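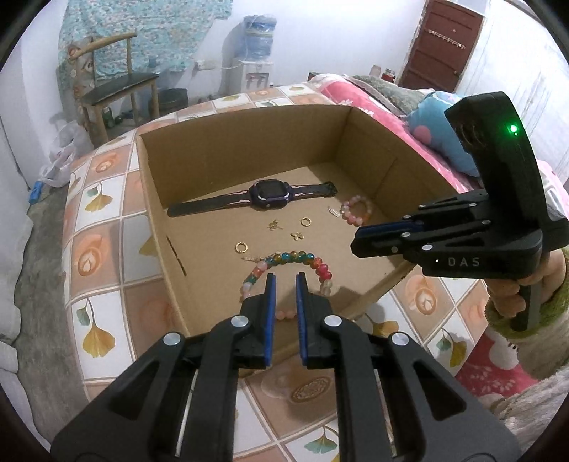 Re: Sorting out the jewelry box before the move
From: Leen Matar
To: Illeda Swap and Tidy list
Date: 2018-12-23

Brock Turcotte wrote:
> I'm down to the last drawer, and it's all bracelets, odd
> earrings and an old watch. Do I bag every piece on its own?
> I have over 500 little zip bags from the shop and I'd love
> an excuse to use them. Or does it all go in one box?

Hi Brock, and hello to everybody else who is up to their elbows in drawers this week!

I've been at the very same job, so your note made me smile. I tip everything into a shallow cardboard box first, with the sides still up, and sort in there (a butterfly that small would be gone forever on my patterned tablecloth). The beaded bracelets I leave lying in a loop until I've looked over the elastic, and the gold hoops get matched up before anything else, while I still have the patience for it.

After that I'd save your zip bags for the metal things, one pair of earrings to a bag, with a scrap of paper tucked in if there's a story you want to remember. Beads can share a soft pouch. Liên Ngô lines hers with an old sock and I have happily stolen the idea.

The watch I do last. I lay it out with the strap open, wipe the case and the screen with a barely damp cloth, and go along the strap too, especially if it has a pattern on it like my wavy pink and white one, which shows every bit of hand cream. Then it gets rolled in tissue, and please don't put it in with the earrings, or you'll be looking at scratches by March. 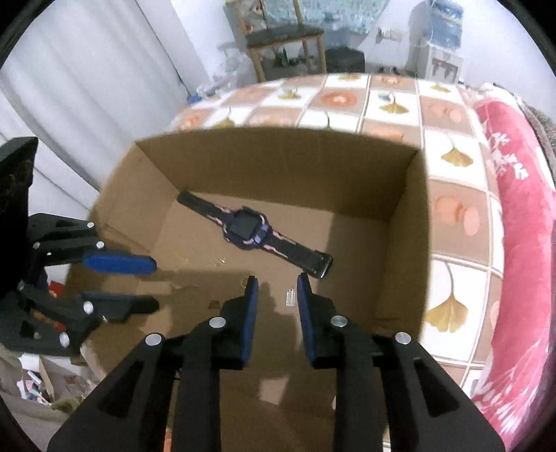

Should a smartwatch be charged before it goes into storage?

About half full is a good level for most of them. Turn it off completely, and pack the charger in the same bag so the two don't get separated.

Aaliyah, I still have your pouches from the Postberg swap and will bring them along next time, along with the tissue I promised Lucie.

Warmly,
Leen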